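Allidcombe Garment Storage: Frequently Asked Questions

What can I store?
Clothing, bed linen, curtains and soft bags. We do not accept fur, wet items, or anything treated with mothballs in the past month.

How are items packed?
Each item gets its own barcode tag and goes into a Bresura carton. A standard carton holds up to 20 kg. Heavier cartons are split and billed as two.

Do I need to wash items first?
Yes. Body oils and food stains darken in storage and attract moths. Wash and dry everything completely, and leave out fabric softener. Items that fail inspection are returned at your cost.

How should I prepare denim?
Empty the pockets, close the zipper and fold each pair once lengthwise. Do not roll denim tightly — hard creases in faded areas can become permanent. Studs and other metal trim should be covered with acid-free tissue. 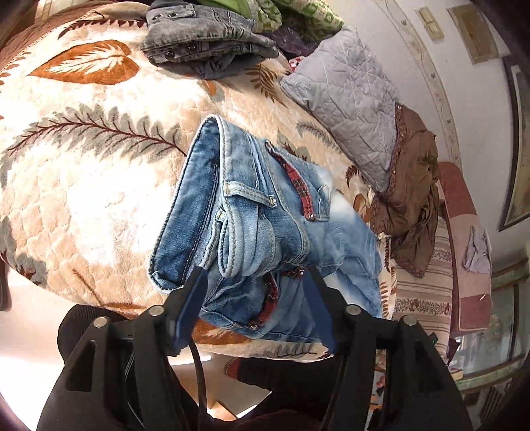 Faded jeans with plaid trim and small metal studs.

What are the storage conditions?
The Casness building is held between 60 and 68 degrees Fahrenheit, with relative humidity below 55 percent. Readings are logged every hour. You can request the log for your storage period from your account page.

How do I get one item back?
Select the tag number in your account and choose Partial Return. Requests placed before 2 p.m. ship the next business day. The carton is then resealed and its contents list updated.

What does it cost?
One carton is $23 per month. A wardrobe rail in the Harb unit is $99 per month and includes garment bags. Partial returns are charged at the carrier's rate.

Are my items insured?
Each carton is covered up to $408. Higher coverage must be arranged before pickup. Claims need a photo of the item and proof of purchase.

Can I cancel at any time?
Yes, after the first three months. Unused full months are refunded to the original payment method.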